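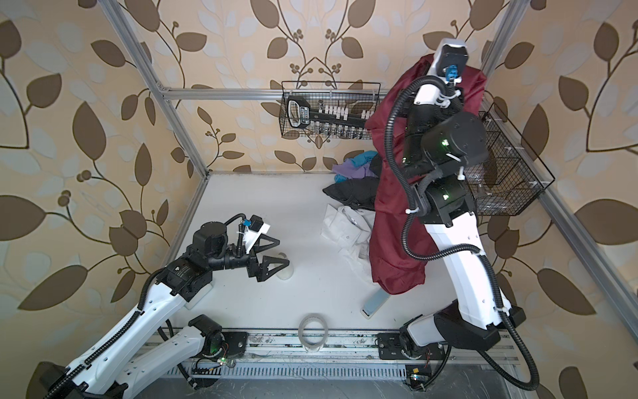 *Satin bordeaux, drapé.*

Le satin est la matière que l'on range le plus mal. Il glisse de l'étagère, se déplie dans le tiroir et marque au moindre faux pli. Philomena Brophy, qui a tenu vingt ans un atelier de retouche, le met toujours à part : une pièce posée à plat, manches rabattues, puis roulée sans serrer. Le pliage en carré, elle le garde pour le coton.

Sa méthode commence par le tas. Tout sort de l'armoire et rien ne se plie avant d'avoir été trié par matière – la couleur vient ensuite, si l'on y tient. Les pièces sombres demandent une bonne lumière, car un noir et un bordeaux se confondent vite au fond d'une pile.

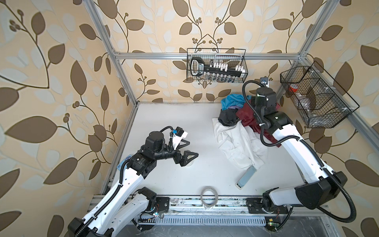 Pour la surface de travail, elle conseille du blanc, lisse, à hauteur de hanche. Un plateau de 85 centimètres de profondeur suffit pour une chemise d'homme. Le tas reste au fond, l'avant est réservé au pliage.

Hipólito Bustos, lui, suspend presque tout. Cintres larges, 57 vêtements sur une seule tringle, les petites pièces dans une boîte. Il repasse en mars et en octobre, le soir, et admet que les bleus vifs prennent la poussière aux épaules. Une housse de coton règle la question, à condition de la laver aussi.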